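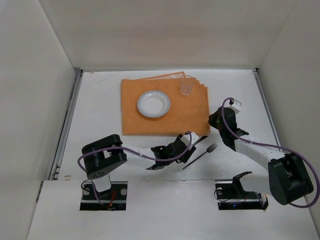
Pyo cell, June, afternoon session

Left arm dropped out twice during the place setting task. First time at 2:40, second time 11 minutes later. Same fault both times: wrist joint lost communication, arm went limp from the elbow out, controller logged code 3263. Right arm stayed up and held position. No damage to the arm or the tableware.

Both dropouts came while the left arm was reaching low and to the right for the fork. Plate and glass moves had been clean all day, so I went after the cable first. Powered down, locked the supply, and moved the wrist by hand through the same reach. The purple cable goes tight before the wrist gets to the floor, and it pulls sideways on the plug. I could wiggle the plug in its socket with one finger. The latch tab is worn on one side.

Checked the spare cable from the Grorico box. It is 950 mm and fits, with more slack at the shoulder. Swapped it in, left a bigger loop, tied it at the shoulder only. Ran the fork reach at quarter speed, then half, then full. 500 cycles with no arm fault. One fork slipped out of the jaws near the end, but that is a grip problem and I have put it on the other list.

What bothers me more is the limp arm. When the wrist drops off the bus, the controller cuts torque to the elbow too, and the gripper comes down on whatever is under it. With a hand in there clearing napkins it would hurt. The right arm also keeps going until its current move ends. Mal-soon Bang looked at the config with me and found the stop-on-fault link between the two arms was switched off. It was off in the copy we got from Giltberg, so the other cell probably has it off as well. Turned it on here and tested by pulling the left wrist plug at low speed: right arm stopped at once. Left still sags.

Until that is sorted, no hands over the front panel with power on, even when both arms are idle.

To do:
Order two more long cables from Lallmont.
Check the right arm plug for the same wear.
Ask Giltberg to check their config today.
Mal-soon to try holding elbow torque on a wrist fault.
Old cable is in the red bin with a tag on it, please don't put it back in the drawer.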